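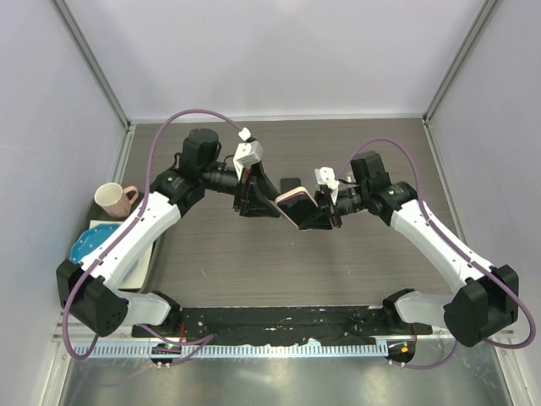 The two arms and the phone-shaped piece, Telari open day

List home | Threads | Authors | Search
Last updated: September 19, 2019

Hi everyone,

Yurani Bermúdez wrote:
> Was the open day worth the drive? And did
> they let you stand close to the arms?

Oh, it really was, Yurani, and I'd happily do all 196 miles again! We stood right up by the table – close enough to follow those purple cables all the way along the arms – and Wilson Alvarado was so patient with my questions (I had plenty). I could have watched the two grippers meet over that one little thing all afternoon. The next open day is in December, with room for 13 visitors, so write to Wilson soon if you'd like to come. I'm glad to drive, and there's space for two in my car.

Warmly,
Kyriaki Kouris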